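Shampoo bars in hard water. I've been using them since December and have been asked about it enough that I'm putting it all in one thread.

Background: my hair is fine, shoulder length, oily at the roots by the second day and dry at the ends. Not colored. I wash it every other day.

I live in Gerdale, where the water is very hard. The kettle gets a white crust in a week. If you have soft water a lot of this won't apply to you and you can probably buy whatever bar smells good.

First thing to know is that there are two kinds of product sold as a shampoo bar. One is soap. The other is regular shampoo with most of the water left out, pressed into a block.

They look the same on the shelf and they often sit next to each other. The difference is in the ingredient list.

Soap bars list things like sodium olivate, sodium cocoate, sodium palmate, or "saponified oils of" whatever. If you see those near the top, it's soap.

The other kind will usually start with sodium cocoyl isethionate or something close to it. People call these syndet bars. I'm going to call them solid shampoo.

Soap reacts with the minerals in hard water and leaves a film. It's the same stuff as the ring around the tub. On hair it feels like wax.

I didn't know any of that in December. I bought a Voveck bar, the green tea one, at Dovhaniuk on the way home and used it that night.

It lathered fine. It rinsed fine, I thought. Then I dried my hair and it felt like I'd put candle on it. The comb came away with gray gunk on the teeth.

I read that this was a "transition period" and that hair needs time to adjust. So I kept going for three weeks.

It did not adjust. It got worse at the back, where I guess I rinse the least. I was wearing it tied up every day.

Tymofii Pylypenko told me to try a vinegar rinse, one tablespoon of cider vinegar in a big cup of water, poured over at the end. It did help. The waxy feeling went down by half or so and the comb was cleaner.

I didn't want to keep a bottle of vinegar in the shower for the rest of my life though. And the smell comes back when you sweat, whatever people say.

To be fair to Voveck, it's a good bar of soap. I used up the rest of it on my body and hands and had no complaints. It just doesn't belong on my hair with my water.

Second bar was the Skivix, the plain one in the cardboard sleeve. 60 grams. It's solid shampoo, no soap in it, and it has citric acid fairly high in the list.

First wash was better than the last three weeks put together. Second wash got rid of the rest of the film. By the third my hair was back to how it was with bottled shampoo.

I've stayed with it since then, so most of what follows is from using the Skivix bar. I don't get anything from them. I pay full price at Dovhaniuk like everyone else.

How I use it: get hair very wet. Wetter than you'd bother with for liquid shampoo. If it's only damp the bar drags.

Rub the bar between your hands until you have a decent amount of foam, then put the bar down and use the foam. I used to rub the bar straight on my head and it put too much in one spot.

If your hair is thick you may have to go direct. In that case go root to tip, in one direction, and don't scrub in circles. Circles gave me knots.

Massage the scalp, leave the ends alone. They get cleaned when you rinse.

Rinse for longer than you think you need. I count to 60, slowly, and lift up the hair at the back of my neck so the water gets under it.

Then conditioner on the ends. I still use a bottled one. I've tried two solid conditioners and didn't get on with either. More on that further down.

Storage is the thing that decides how long a bar lasts. If it sits in a puddle it turns to mush and you lose a lot of it down the drain.

My first Skivix bar sat on a flat dish on the edge of the tub and was gone in five weeks. The second one went on a rack with slots, away from the spray, and it's been more than twice that with plenty left.

You don't need a special holder. Anything that lets water out underneath will do. I know someone who uses a kitchen sponge cut in half, and the sponge soaks up enough product that you can clean the sink with it after.

Also, cut the bar in two when it's new and keep one half dry in the cabinet. Use a big knife and press straight down. Mine crumbled a little at the corner but the crumbs are fine for travel.

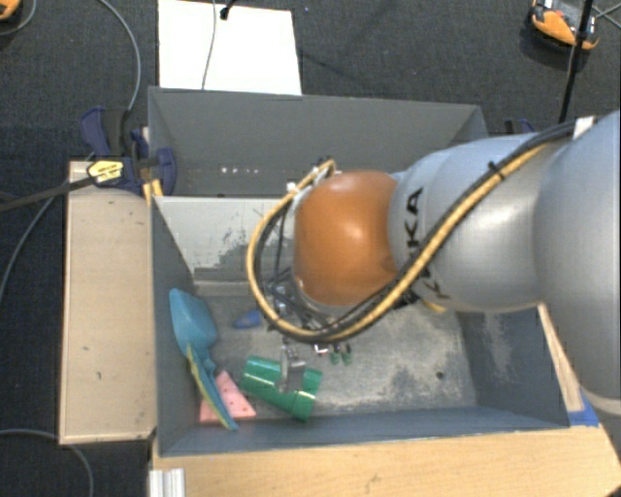 Hongjun Cui replied that cutting the bar made no difference to how long it lasted, and that letting it dry fully between washes was what did it, so two people sharing one bar every morning will go through it fast whatever it sits on.

I think that's fair. I live alone and wash every other day, so mine gets a full day and a half to dry out. If there are two of you, get a bar each. You can still cut them if you like a smaller piece in the hand.

Now cost. One Skivix bar is more expensive than one bottle of the shampoo I used before. It also lasts me longer than the bottle did, now that I store it right.

With the flat dish I was losing money compared with the bottle. With the rack I come out a little ahead. It's not a big saving and I wouldn't switch for that alone.

The brands like to say one bar equals two or three bottles. I'd be careful with that. It depends on how long your hair is and how much shampoo you poured out before. I was never a heavy pourer.

Scent. The plain Skivix has almost none. There's a faint flour sort of smell from the base when it's wet and it's gone by the time your hair is dry.

The citrus version smells stronger than it needs to. I had it in the bathroom cabinet and my towels picked it up. If you like that, it stays in the hair until the next wash.

Scalp. I had some itching in the soap weeks, mainly behind the ears. It went away within a few days of switching. I have no idea if that was the soap or the film or the fact I kept scratching at it.

If you have an actual scalp condition ask a doctor or pharmacist. I have ordinary skin and can't tell you anything useful about psoriasis or eczema.

Solid conditioners, as promised. The Voveck one is mostly cocoa butter. It smelled great and it sat on top of my hair like cocoa butter. Fine hair, don't bother.

Myroslav Semeniuk has thick curly hair and likes it a lot, so it has its people. I gave mine away.

The Skivix conditioner bar was better but I couldn't get enough of it off the bar. I stood there rubbing it along the ends for ages and still had tangles. I hear warming it in your hands first helps. I didn't have the patience.

Travel is where bars really are easier. It's not a liquid, so it doesn't count toward your liquids bag, and it can't leak on your clothes.

Don't put it away wet in a closed tin, though. I did that for a weekend trip and had to scrape it out with a spoon. Pat it dry on a towel and leave the lid off overnight if you can.

Couple of questions from the replies, answering here so they're in one place.

Can you use a soap bar if you have a water softener? Probably yes. Birger Nordin has one fitted and has used the Voveck bar for years without vinegar. I tried my bar at his place once and it was a completely different experience.

Does a shower filter do the same thing? From what I've read, most of the screw-on ones take out chlorine and don't do much for hardness. Check what yours claims before you spend money on it.

Is it okay on colored hair? I don't color mine so I can't say. Soap is more alkaline than solid shampoo, and that's usually given as the reason to avoid it if you dye. I'd ask whoever does your color.

How do I find out if my water is hard? Look in your kettle. Or your water company will have it on their site if you put in your zip code.

I already have the waxy buildup, how do I get it off? Vinegar rinse first, as above, then a wash with any ordinary clarifying shampoo, then conditioner. Wash your comb and brushes too, in hot water with dish soap. I forgot to and put it straight back on clean hair.

Do you ever go back to liquid? I keep a small bottle for after swimming. The bar doesn't get the pool smell out in one go and I don't want to wash twice.

Petro Kostiuk asks if it works on beards. I'd assume so, same foam, same rinse. If anyone here does this please answer him under this post.

Dovhaniuk had the plain Skivix out of stock when I went in this morning, only citrus left. They said more plain ones are on order. I'll post here when I see them back on the shelf.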